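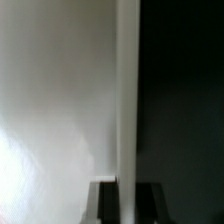
Home Repair / Doors and Cabinets

How to fix a cabinet door that won't stay shut (before you buy anything)

Search for this problem and the first page of results will sell you a magnetic catch. The second page will sell you soft-close hinges. I have put in plenty of both, and my view is that most of those sales were a waste of the customer's money. A door that drifts open usually has a loose hinge or a bad adjustment, and both of those can be dealt with using a screwdriver you already own.

These steps are for the common hidden hinge, the kind with a round cup sunk into the back of the door and an arm that reaches to a plate on the cabinet side. If you have old exposed hinges, the part on stripped holes still applies and the rest doesn't.

What you need

A number 2 screwdriver with a tip that isn't chewed up
Wooden toothpicks or matchsticks
Wood glue
A pencil
A small level, if you don't trust your eyes

No drill. People reach for the drill, set it too strong, and strip the hole they were trying to tighten.

Step 1. Find out what the door is doing

Open it a hand's width and let go. Then open it halfway and let go. A door that swings wide on its own from both positions is telling you the cabinet leans forward. A door that closes nearly all the way and then springs back is hitting something, or the hinge is set too tight to the frame. Look inside for a pan handle or a shelf that has crept forward. I mean it. My neighbor Tamás Magyar ordered a full set of Plokosura hinges for his pantry and then found a baking sheet sticking out past the shelf. He kept the hinges, and they're still in the box.

Step 2. Check the screws

Hold the door by its outer edge and lift gently. Any movement at the hinge means loose screws. Tighten the plate screws on the cabinet side first, then the two beside the cup. Stop when they are snug. If one keeps turning and never bites, go to Step 3. If they all hold, skip to Step 4.

Step 3. Fill a stripped hole

Take the screw out. You may need to take the door down, and a second pair of hands helps with a tall one. Dip toothpicks in glue, pack them into the hole until no more will go, and snap them off level. Leave it overnight. The bottle will say 30 minutes or so and I have never seen that hold up in a kitchen. Then drive the screw back in by hand.

You will read that this repair is only temporary. The ones I did in my own laundry room have lasted 19 years, so I'm not sure what permanent would look like. Particleboard that has swollen or crumbled is a different matter – toothpicks have nothing to grip in there, and you should move the plate up or down to fresh material.

Step 4. Adjust the hinge

Most hidden hinges have three adjustments, though cheap ones may leave out the last.

Side to side: the screw nearest the door. It changes the gap between this door and the next one.
In and out: the screw farther back on the arm. This is the one that usually cures a door that springs back.
Up and down: the screws on the plate, which you loosen, shift and tighten again.

Mark the starting position with your pencil. Make a quarter turn, close the door, look, and make another. Do the same on every hinge on that door. Working on the top one alone twists the door and you'll be chasing the problem all afternoon.

Step 5. Level the cabinet

Only bother with this for a base cabinet or a freestanding one. Put the level on the floor of the cabinet, front to back. Turn the front feet up a little, or slide a plastic shim under the front edge. Never loosen a wall cabinet from its screws with dishes in it.

Step 6. Now you can think about a catch

If you got this far and the door still drifts, the hinge spring may be worn out. Replace the hinge with one of the same cup size and overlay. I don't put much faith in the numbers on the package. One Nostden set I bought boasted of 3440 test cycles, with no word on how heavy the test door was.

A magnetic catch is fine on a light door with no spring in the hinge. On a heavy door it holds for a while and then its screws pull out, and you are back at Step 3.

A reader's question

Aranka Borbély wrote to ask if lubricating oil would help. It might stop a squeak. It won't pull a door closed, and it collects kitchen dust. Wipe the hinge with a dry cloth first and see if you still want the oil.

Filed under: hinges, kitchens, small repairs
Next in this section: Drawers that stick in December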